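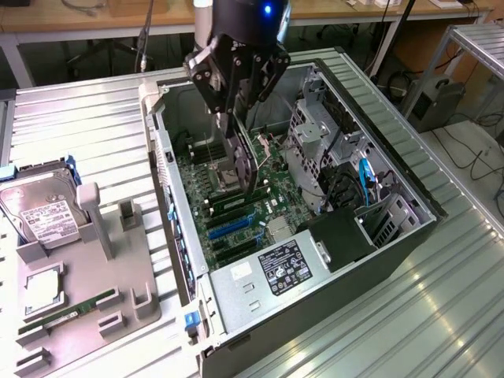

I've wanted to get inside the Domański workshop ever since they started letting visitors in, and in October I finally got a spot on the afternoon tour. It's a refurbishing place, mostly, old office desktops in one door and usable parts out the other, but for the last while they've been teaching robot arms to do the taking apart. That was what I came for (well, that and the pierogi truck in the parking lot, which was excellent and gets its own post).

There were nine of us. We signed a sheet, got safety glasses that pinched, and were walked past a long wall of shelving full of dead computers waiting their turn. The smell is exactly what you'd think, warm dust and old plastic, and I loved it.

The robot cell is smaller than I'd pictured. One arm, a black two-finger gripper, a ribbed metal bench with a PC tower lying on its side, and next to it a gray tray with molded slots for the parts. Hard drive goes here, processor goes there, memory stick goes below that. Our guide called the control software Edum, which I thought was somebody's name for a good ten minutes.

So, the demo. The plan was for the arm to pull a memory module, set it in the tray, then do the drive. It did the first module beautifully! Slow, but so gentle. Then it went back in for the next one, got the fingers down near the processor socket, and just stopped. No noise, no drama. A message came up on the operator's screen and everyone in a work shirt said the same short word under their breath.

What had happened, as it was explained to us, was a force limit trip. One fingertip had touched the metal bracket by the socket on the way down, felt more push than it was allowed to, and the arm locked itself in place. It's supposed to do that. The part that wasn't supposed to happen was the touch. The position it had been given for that board was a little off, and the arm was trusting the number.

Now here's the bit I found really interesting. I would have reached in and wiggled it. So would you! But a stopped arm can still be pushing on something, and if you free it by hand it can jump. They had a person on the stop button, a second person checking the screen, and then they backed it out straight up at a crawl, a hair at a time. All of us were moved behind the yellow line first. It took 20 minutes, and one lady in our group went and got coffee and came back and had missed nothing.

Once it was clear, they looked the board over with a flashlight. The bracket had a faint scratch. The guide told us they'd logged 18 stops like this one since the summer, and that most of them came down to the same thing, a case sitting slightly crooked on the bench. Somebody asked why they don't clamp the cases. They did try, with a clamp set from Getano, but it squeezed the thinner shells out of shape and made the aim worse. A softer version is on order.

The bigger worry, apparently, is the cables. I hadn't thought about cables at all, but there are bundles of them in there, plus a blue one running through the drive cage, and if a finger hooks one the arm can drag the whole tower before the limit kicks in. That happened once, before the line on the floor was painted. The line was painted the next morning.

We never did get to see the drive come out. They ran the first step again on another machine from the shelf, at half speed, and it went fine, and we all clapped like it was a school play.

If you want to go, it's the 102 bus to the Orkudov stop and then a short walk along the fence – don't follow the map on your phone, it sends you to the loading dock. Closed shoes only, they do check. The tour is free, and you can buy a bag of tested memory at the front desk on your way out. I bought two and have no idea what computer they fit.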